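Zadiria Hotel Association Publishes Guest Room Reopening Schedule for Zivholm Waterfront 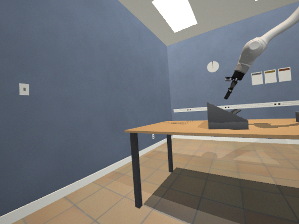 Computer rendering of a corner room with slate blue walls and a rectangular ceiling light panel.

ZIVHOLM, 2018-10-31 - The Zadiria Hotel Association has published the reopening schedule for guest rooms on the Zivholm waterfront, where lodging capacity has been reduced during replacement of the district water main. The schedule covers 2,465 rooms in member properties. Of these, 1,000 are already available for booking.

The remaining rooms will return to sale in two phases. Phase one applies to properties between the ferry terminal and Agbeko Pier. Phase two applies to properties east of the pier, where connection work is still under way. A property may open earlier than its assigned phase if it holds a signed pressure test certificate and a current fire inspection.

Bookings made before August under the previous schedule remain valid. Guests whose property will not be open on the arrival date will be offered a room of the same category at another member property, at the rate originally confirmed. Guests who decline the transfer may cancel without charge. Refunds are issued to the original form of payment. Bookings made through travel agents must be changed through the same agent.

Availability is reported through Moment, the reservation exchange used by association members. Each property updates its room count at the close of business. Rooms without a valid certificate are blocked in the exchange and cannot be sold through connected agents. Properties that do not use Moment report by e-mail to the association office, and their figures appear one business day later.

The association has also revised its terms for group travel. Tour operators may now hold a block of up to 101 rooms across several properties under a single contract - the previous terms required a separate contract for each hotel. Deposits are due when the block is confirmed. Unused rooms released before the contract deadline are not billed.

Shuttle service between the ferry terminal and Agbeko Pier will continue until phase two is complete. The shuttle carries roughly 300 passengers a day and is free to anyone with a room confirmation or a ferry ticket. The stop at the east parking lot is closed. Passengers for that area should use the pier stop and the marked footpath.

Restaurants, pools and meeting rooms are not part of the schedule. Their opening dates are set by the individual properties and may differ from those of the guest rooms - visitors should check with the hotel before arrival.

The full list of properties, with phase and certificate status, is available from the association office in Zivholm and from member front desks. Changes to the list will be published weekly until all rooms have returned to sale.

About the Zadiria Hotel Association
The Zadiria Hotel Association represents hotels, inns and serviced apartments in the Zadiria region. It maintains common booking terms for its members and publishes data on regional room capacity.

Media contact: Press Office, Zadiria Hotel Association, Zivholm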